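4. Sinks, Dishes and the Evening Routine

It may seem odd to give a whole section of a paper on household water use to the humble kitchen sink, but the longer we spent with the Jiso diaries, the more we found ourselves coming back to it. People wrote about their sinks with real feeling — what they let sit there overnight, what their mothers would have said about it, and how long the tap ran while they thought of something else.

The diaries were kept through December in the town of Givason, and they hold some 4,000 entries on washing up. We read every one of them, and we are still grateful for the patience of the households that wrote them.
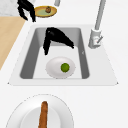
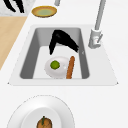
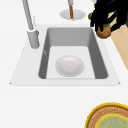
Figure 7. Rendered views of a white countertop and its rectangular sink. A plate lies in the basin in all three views.

The habit that mattered most was washing a single dish as soon as it was used. Households that did this all day long drew more water than those that let the dishes gather until after supper, and the gap held in large families and small ones alike. We had expected basin size to matter a good deal more than it did. In the older homes of the Zileck district, where sinks are deep and people tend to fill them, the evening wash was often the thriftiest of all.

We would be careful, though, about turning this into advice. Many of the people who washed as they went told us that a clear sink helped them rest at night, and a comfort like that is hard to weigh against a few quarts of water. We take up the question of comfort again when we come to laundry.

Jacobs Household Water Papers | Contact the editors | Copyright Feb 12, 2023 | Back to top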